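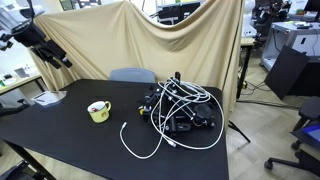

Where do the markers live now? In the yellow mug on the black table, and they go back there with the cap on.

Okay, August, 21:00, Hikomier bench notes. I spent most of the evening on the black table because I wanted one surface in this room that a person can put a notebook down on. First job was smudges. The matte top takes every fingerprint going, and the Bimeo spray just moved them around. Warm water and a drop of dish soap did better – two passes, then a dry cloth, and please don't go at it with the scratchy side of the sponge!

Labels next. I printed 11 of them on the Clateck roll and stuck six on the drawers before the roll jammed. The other five are in the top drawer if anyone feels like finishing. 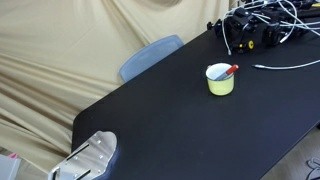 Markers are my pet subject, so bear with me. We bought a box of the Trnka ones in spring and half of them dried out with the caps off somewhere under the paperwork. My plan is one marker per table, in plain sight, and the rest stay boxed. Red for the table, like the one leaning in the cup now, because I can spot that cap from the door against all that black. Black caps just vanish on it (I've lost two that way).

Still to do: iron the beige cloth or at least pull it straighter, it creases if you look at it – and order felt pads for the chairs, the 200 pack is fine.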